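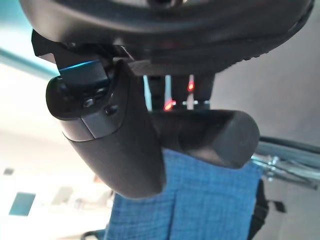 Mirkora library to stay open later from August

The Mirkora public library will keep its doors open until 9 p.m. on weeknights starting in August, after the town council approved extra money for evening staff.

The library now closes at 6 p.m. Branch manager Upendo Odera said many cardholders had asked for more time after work. A survey held in the spring drew 104 replies, and 90 of them were in favor of longer hours.

"People get off the bus and find us locked," Odera said. "Parents told us the same thing at story time."

The library lent 2,889 items last month and expects to pass 3,000 once the new hours begin. Weekend hours will not change.

The parking lot on Jutico Street will stay lit until 9:30 p.m. The reading room upstairs will still close at 6 p.m. - its heating is due for repair, and the work has not been scheduled yet.

Holds can be picked up at the front desk until 15 minutes before closing. The book drop by the side door is open at all hours.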